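Category: Automation / Capital Equipment

Nirnero Sets Two-Stage Purchasing Plan for Two-Arm Tabletop Cells

Nirnero will buy enclosed two-arm tabletop cells in two stages, beginning in May. Stage one covers 3 cells for the Floten site. Stage two, at Shehu, depends on maintenance figures collected during stage one.

The cells are budgeted for sorting small desk and personal items. Each purchase request must list the arms, grippers, enclosure, cabling and spare parts on separate lines. Installation and operator training are charged to the site.

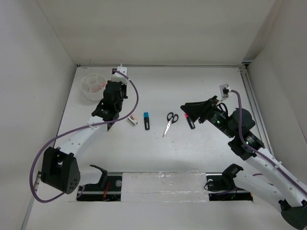

Two-arm cell with a divided cup, scissors and a blue-capped marker on the table.

"We priced the enclosure and the cable routing as their own items," said Aishwarya Poojary, equipment planning lead. "In earlier quotes they were folded into the arm price and we could not compare suppliers."

Planned use is roughly 40 hours a week per cell. Gripper jaws are treated as consumables and are excluded from the capital request. Replacement arms will be held in shared stock at Favstead.

Suppliers should quote reference 351 and send drawings showing the table footprint and the clearance needed for service access. Questions on the specification go to Tharun Bhat in purchasing.

Comments

mk_controls: Is the service contract in the capital line or operating?

dgreer: Operating, going by the last round. Would like to see the jaw price before May though.

palletjack: Will the drawings template be posted?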